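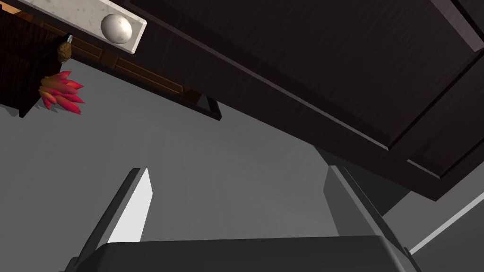
Ulent pauses kitchen release after simulated gripper refuses to let go

DRURKARITZ, 08/10/2025 - Ulent is holding back version 2 of Flanex, its control software for household robot arms, after a fault in simulated kitchen testing left the gripper closing when it had been told to open. No physical arm was involved and no person was at risk. A good many virtual cabinet doors had a bad week.

The fault showed up during a run of 700 simulated kitchen tasks at the company's Drurkaritz office. In 39 of them, the gripper approached a cabinet from below, took hold of a handle or door edge, received the command to release, and squeezed harder. The arm then carried out the rest of its routine with the door still in its grasp. The simulator, which has no feelings about hinges, logged several of these as completed tasks.

That second part bothers us more than the first. A gripper that holds on too long is a fault we know how to find. A test system that marks the result as a pass is a fault in how we check our own work, and we are treating it as the more serious of the two.

The cause has been traced to a change made in February, when the finger position reading was switched from a measure of how far apart the fingers are to a measure of how far they have closed. Most of the software was told about this. The release routine was left out, and only used the old reading when the wrist was tilted steeply upward. Reaching for upper cabinets calls for that angle. Picking cups off a counter does not, so months of cup tests came back clean and everyone felt very good about cups.

Ostrowski, the outside safety testing firm that reviewed the logs, confirmed the cause and recommended that release commands be checked against grip force as well as finger position. Ulent has accepted the recommendation. The firm also suggested that we stop using the phrase "enhanced grip retention" in internal reports. We have accepted that one too.

Before version 2 is released, Flanex will have to clear a new set of 400 overhead tasks, each scored on whether the gripper has let go and the cabinet is still attached to the wall. Any failed release will stop the run at once and require a written review.

Customers on the current version are not affected and do not need to do anything. Pilot sites that received an early copy of version 2 should remove it and go back to the version they had before. Instructions have been sent to each site's registered contact.

A new release date will be announced when the overhead tests are complete. The earlier date has been taken down from our website, along with the words "gentle touch."

About Ulent
Ulent develops control software for robot arms used in homes and small kitchens. The company is based in Drurkaritz.

Media contact: Ulent Press Office, Drurkaritz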